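Categoria: Conjuntos de dados › Automação de serviços › Português

# Perkidel – registos de limpeza de superfícies verticais

Cartão de dados da versão atual. Mantido pela equipa de operações da Otinar. Contacto técnico: Miroslava Čierny.

Última revisão: 18 jul 2023

## Resumo

O Perkidel reúne gravações em vídeo de tarefas manuais de limpeza feitas em salas de reunião, salas de formação e corredores de escritório. O conjunto foi preparado para apoiar a introdução do Onu, o sistema de limpeza assistida que a Otinar está a instalar nos edifícios da Bidard, e para documentar como o trabalho era feito antes dessa introdução.

A versão atual contém 1055 episódios, gravados por 40 trabalhadores em 57 salas. Cada episódio corresponde a uma única tarefa, com início e fim marcados manualmente.

O conjunto serve dois fins. O primeiro é o treino e a avaliação de modelos que reconhecem o estado de uma superfície e propõem uma trajetória de limpeza. O segundo é a análise do posto de trabalho: duração das tarefas, uso das duas mãos, alcance acima do ombro, pausas e repetições. Os dois fins usam os mesmos ficheiros de vídeo, mas anotações diferentes.

## Contexto de utilização

Nos edifícios abrangidos, a equipa de limpeza trabalha em dois turnos. Até março, todas as tarefas eram manuais e a ordem das salas era decidida pela própria equipa. Com o Onu, os pavimentos e as mesas de tampo livre passaram para a unidade móvel. As superfícies verticais continuam a cargo das pessoas, com exceção de três salas-piloto.

A consequência prática foi uma redistribuição do esforço, que não estava prevista no plano inicial. Quem antes alternava entre chão, mesas e quadros passou a encadear quadros, vidros e portas durante períodos mais longos. O tempo total de turno manteve-se, mas a proporção de tempo com os braços elevados aumentou. Este ponto foi levantado pelos trabalhadores na primeira reunião de acompanhamento e levou à criação do segundo conjunto de anotações.

A rotação entre postos foi entretanto alterada. Nenhum trabalhador faz agora mais de 80 minutos seguidos em superfícies verticais. O limite foi acordado localmente e não resulta de qualquer medição feita com estes dados.

## Tarefas incluídas

- `quadro_apagar` – remoção de marcador em quadro branco ou painel pintado
- `quadro_lavar` – limpeza completa do quadro, com produto
- `vidro_int` – vidro interior, incluindo divisórias
- `porta_face` – face da porta, sem puxador
- `porta_puxador` – puxador e zona envolvente
- `parede_ponto` – mancha isolada em parede lavável

A tarefa `quadro_apagar` é a mais frequente e a mais heterogénea. Inclui desde um traço solto até quadros totalmente escritos. O tipo de pano não foi normalizado: cada pessoa usou o material que tinha disponível, e essa variação foi mantida de propósito. As primeiras tentativas do Onu nas salas-piloto falharam precisamente em casos de traço fino, que o detetor classificava como superfície limpa assim que a cor perdia saturação.
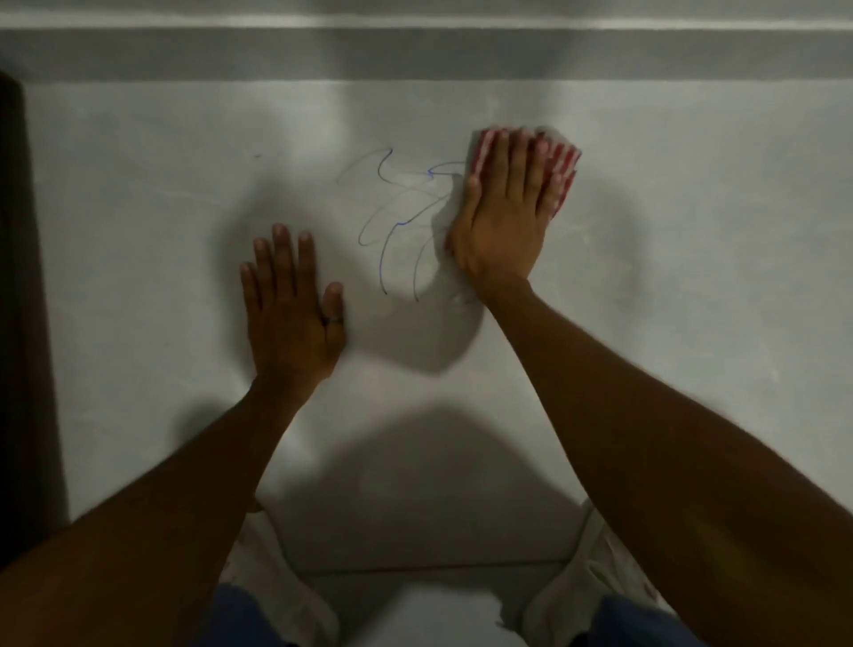
O problema do resíduo parcial levou a separar três estados na anotação: traço intacto, traço atenuado e superfície livre. Um mesmo quadro pode conter os três em simultâneo. A fronteira entre atenuado e livre é a que gera mais desacordo entre anotadores, sobretudo com azul e verde sobre painéis com iluminação desigual. Em caso de dúvida, a instrução é marcar `atenuado`.

As sombras do próprio corpo são outra fonte de erro. Um operador humano ignora-as sem esforço; o detetor, não. Os segmentos em que a cabeça ou os antebraços projetam sombra sobre a zona de trabalho têm a etiqueta `sombra_op` e devem ser usados com cuidado na avaliação, dado que o Onu projeta sombras com outra forma e a partir de outra posição.

## Recolha

Os vídeos são captados na perspetiva de quem executa a tarefa, com câmara montada na cabeça. Não há captação de som. Os trabalhadores receberam indicação para manter o seu ritmo e a sua técnica habituais, e não lhes foi pedido que repetissem uma tarefa para obter melhor imagem.

A participação foi voluntária e ocorreu dentro do horário de trabalho. A recusa não teve efeito na distribuição de turnos. Quem participou pôde retirar os seus episódios até ao fecho da versão – os episódios retirados foram eliminados e os seus identificadores não foram reutilizados.

## Estrutura dos ficheiros

```
perkidel/
 episodios/
 <id_episodio>/
 video.mp4
 estado.json
 posto.json
 salas.csv
 tarefas.csv
 particoes/
 treino.txt
 validacao.txt
 teste.txt
```

`estado.json` contém as anotações da superfície. `posto.json` contém as anotações do trabalho. Os dois ficheiros são independentes e podem ter sido produzidos por pessoas diferentes.

### Campos de estado.json

- `tarefa`: um dos códigos listados acima
- `superficie`: `quadro`, `vidro`, `porta`, `parede` ou `indeterminada`
- `segmentos`: lista de intervalos com estado da superfície
- `sombra_op`: verdadeiro ou falso, por segmento
- `cor_traco`: apenas para tarefas de quadro

O valor `indeterminada` existe porque a câmara fica muitas vezes perto demais para distinguir um quadro de um painel pintado. Não deve ser corrigido a partir de `salas.csv`, que descreve o equipamento da sala e não a superfície filmada.

### Campos de posto.json

- `mao_ativa`: `esquerda`, `direita` ou `ambas`
- `mao_apoio`: verdadeiro quando a outra mão está apoiada na superfície
- `alcance`: `baixo`, `medio` ou `alto`
- `pausas`: lista de intervalos sem contacto com a superfície

O campo `mao_apoio` foi acrescentado depois da primeira ronda. A mão livre aparece com frequência encostada ao quadro, e esse apoio altera a força disponível na mão que limpa. O Onu tem um único braço e compensa com a massa da base. A comparação direta de trajetórias entre pessoa e máquina, sem este campo, dá resultados enganadores.

## Partições

A divisão é feita por sala e por pessoa. Nenhuma sala de teste aparece no treino, e o mesmo se aplica aos trabalhadores. Uma divisão aleatória por episódio produz valores de desempenho mais altos e não deve ser reportada.

## Usos não permitidos

O conjunto não pode ser usado para avaliar o desempenho individual de trabalhadores, comparar produtividade entre turnos ou fixar tempos-padrão. A proibição consta do acordo assinado com a Bidard e abrange também dados derivados. As durações em `posto.json` foram arredondadas para dificultar esse uso.

Também não é permitida a reidentificação a partir de mãos, anéis, vestuário ou modo de execução. Não foi aplicada desfocagem a estes elementos, já que a zona de contacto entre mão, pano e superfície é a informação principal do vídeo. O acesso é por isso concedido caso a caso.

## Limitações conhecidas

- As salas pertencem a um único cliente e têm mobiliário semelhante.
- O turno da noite está sub-representado.
- Há poucos episódios com marcador seco há vários dias, que é o caso mais difícil na prática.
- A cor do traço é anotada a olho e depende da iluminação da sala.
- O desfoque de movimento junto ao pano não foi corrigido.
- `alcance` é relativo à altura do trabalhador, que não é divulgada.

## Alterações no trabalho registadas durante o projeto

Esta secção foi pedida pela equipa de limpeza e é atualizada a cada versão.

A ordem das salas passou a ser proposta pelo sistema. A equipa pode alterá-la, mas a alteração exige um passo no terminal, e nas primeiras semanas a maioria aceitou a proposta mesmo quando implicava deslocações maiores. O passo foi simplificado.

A verificação final continua a ser humana. Nas salas-piloto, a pessoa que acompanha o Onu assina a sala como concluída e refaz à mão o que ficou por limpar. Este retrabalho não era contabilizado como tarefa; passou a sê-lo, com o código interno `refazer`, que ainda não existe no conjunto público.

Foram criados dois postos de acompanhamento da unidade móvel, preenchidos por pessoas da equipa existente. A formação inicial decorreu no local. Permanece em aberto a classificação salarial destes postos, que depende do cliente.

## Como citar

Otinar, equipa de operações. *Perkidel: registos de limpeza de superfícies verticais*. Cartão de dados.

Erros de anotação devem ser comunicados com o identificador do episódio e o intervalo em causa. Pedidos de remoção são tratados diretamente por Miroslava Čierny e têm prioridade sobre qualquer outra alteração.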